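Rorkero kraft shopping bags with twisted handles, pack of 18
Reviewed by Mohandas Marar

I wasn't planning to have opinions about paper bags, but we went through a whole pack between January and the end of summer, so now I do! My wife sells soap at the Cokholm market and I'm the one who packs the orders at home, plus we use the leftovers for groceries, recycling and dropping stuff at my brother's place.

These are the plain brown kind, no logo or printing anywhere on ours, which I like because she stamps her own on the front when she gets around to it. The bottom is flat and they stand up on their own on a table with the mouth open (this matters a lot when you're loading with one hand and holding the phone with the other). The old Flovent ones I used to buy always wanted to lie down.

The paper wrinkles fast. You open one, push the sides out, fold it flat again for later and it's creased for good. Doesn't bother me for soap, but if you're doing wedding favors or something where it has to look crisp, use each bag once. 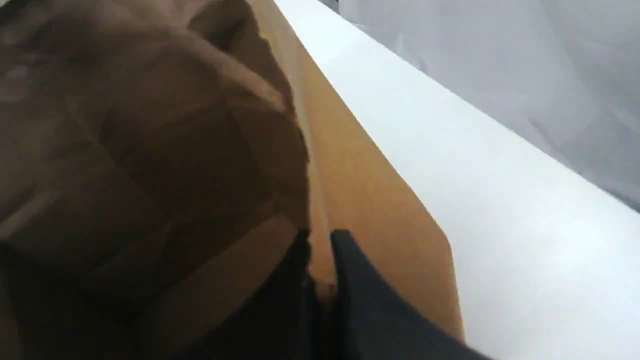
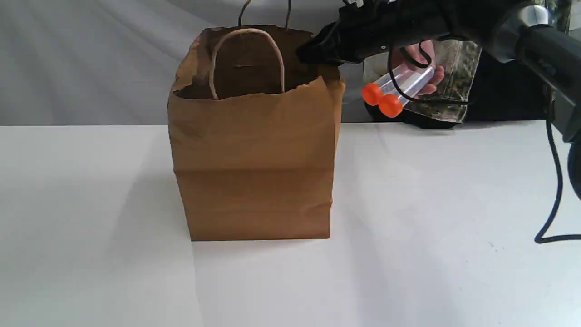
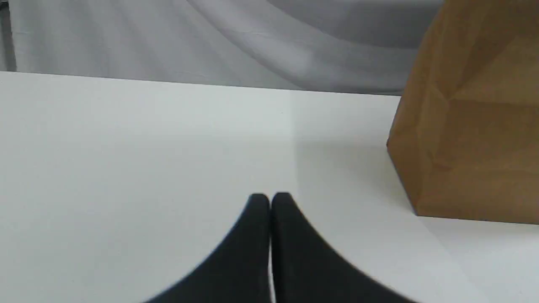
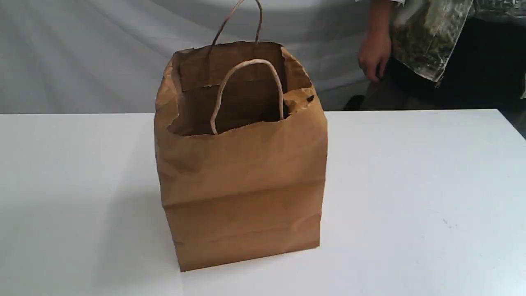 Handles are my favorite part. They're twisted paper, kind of ropey, and tall enough that I can get my whole hand through with gloves on. The front one likes to flop down inside the bag, so you end up fishing it out from under whatever you packed. Small complaint. I've carried jars, library books and a very heavy squash in these and only had a handle let go once, with way too much in the bag.

The weak spot is the top edge. It's folded over, so it should be tougher than it is, but it goes crumpled and saggy after a few uses and I've had little rips start there. A strip of tape on the inside buys you another couple of trips. Mine usually last 4 or 5 trips if it isn't raining. If it is raining, good luck, they're paper.

I did try the Rawashdeh bags in between when these were out of stock. Stiffer and prettier, but the handles are shorter and they cost more, so I came back. Already ordered another pack, and I'd love it if they sold a wider size for bread.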